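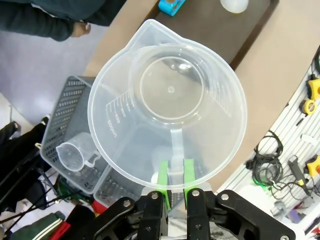 Are we still supposed to read the jugs at eye level or is over the top ok, someone on the Brovadow side asked before I'd even got the sheet printed. Eye level. Jug down on something flat. Same as it was in January, see item 2.

Shares 3 | Comments 5

WET BENCH CHECK, GREMUS ROOM, ZAMUDIO
Sunday, October 2, 2022
Sheet 121

1. Table top. Clear of bags, coats, phones. OK.

2. Plastic jugs. Graduations legible up to 1000. No cracks at handle or spout. OK. If the numbers start rubbing off, bin it, dont ink them back in.

3. Floor by the table. No trailing bags. OK, swept before start.

4. Eyewash. Bottle in date, seal intact. OK but move it nearer the door, took me too long to find. 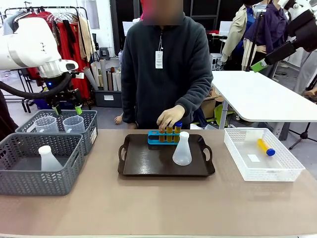 5. Tubes and flasks. Stistemico sheet says every filled tube gets a cap before the rack is moved, no exceptions for short distances. Not met. Blue rack on the brown tray, four tubes with amber liquid, cap on the right-hand one only. Cap the rest or leave the rack where it is. Carry by the tray cut-outs, both hands. Re-check next round.

6. Baskets. Clear measuring cups in one, flask in the other, fine. Dont stack cups inside each other, they jam and then people twist them. Base of each basket to be wiped weekly, no record of this, start one.

7. Labels. Contents + date on anything left overnight. Partly met. Old label wording still in use, reprint.

8. Clothing. Sleeves back from the hands, lanyards tucked in when leaning over the rack. Reminder given verbaly.

9. Spill kit. Present. Gloves down to 2 pairs, reorder.

Open: 4, 5, 6, 7, 8, 9. Rest closed. Copy to Brovadow once 5 is sorted.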